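Home | Meetings | Minutes | Workshop | Contact

Gear Cell Upkeep Meeting, Jirkport workshop
Sunday, February 24, 2019
Posted by the Gallmont cell group

1. Minutes of the October meeting were accepted with no changes.

2. Grippers. Both two-finger grippers stay on the current fingers. Screws on the gripper bodies are to be checked every 54 hours of running. Handovers of the blue gear are to be gripped by the hub, with the teeth left clear.

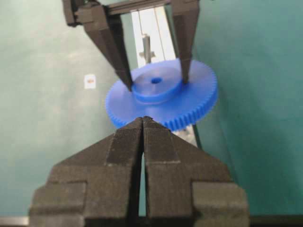
Pasichnyk quoted for a spare set of fingers, four in all. Agreed to order. Delivery is expected in eight days.

3. Rail and pegs. The Plutmont setup sheet still shows the old peg spacing. It will be corrected before the next change of gear. Members asked that the rail be wiped down at the start of each shift and the peg fittings checked by hand for play.
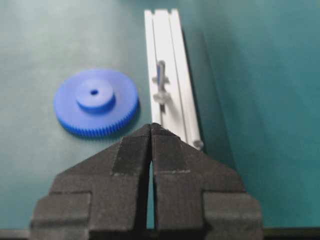

Discussion of whether to mark a parking spot for the gear on the green surface. Left open. The teaching positions will be saved again after any work on the rail.

4. Arm. The wrist cable should have enough slack to clear the forearm through a full turn. Camera bracket to be tightened and its angle written in the log.
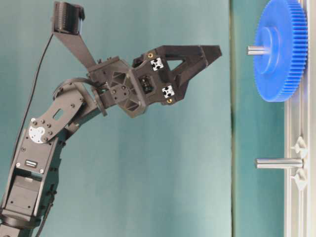
Servo horn screws were added to the monthly list. The marker squares on the gripper are to be cleaned with a dry cloth only.

5. Next meeting to be set by email once the fingers arrive.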